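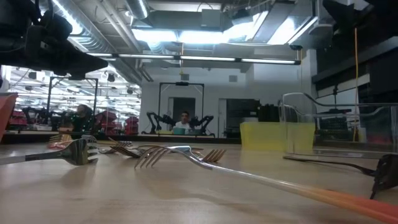
Vol. 18, No. 2 – Page 30

Gallery: The Fork Fault at Thaler

On Friday, July 5, 2024, the fork-sorting cell at Thaler stopped with a grip force error and would not clear. The gripper had closed on a fork handle, reported that it was holding nothing, and closed again, harder. Rosalie Gruber pressed the stop. There were no injuries. One handle was bent and one finger pad had to be replaced.

Forks spread out on the table beside the yellow container. They lie at different angles, and some overlap. The long one with the orange handle is nearest. One finger of the black gripper is low on the tabletop at right.

Farther back in the lab, a person is seated at a workstation between two black arms. Red storage bins are stacked by the setup on the left.

Ustyna Pavliuk went through the logs and found 38 false "empty" readings, most of them on thin handles. She traced them to a worn connector in the finger wiring. The force limit should have caught the second squeeze, but it had been raised in December for heavier serving pieces and never set back.

The connector has been changed and the old limit restored. Until Kurniawati Hartono signs off on the cell, it runs at reduced speed – up to 30 percent – with an operator at the stop button. Staff who see the same error on another cell should stop it and call Perla Xolalpa before restarting.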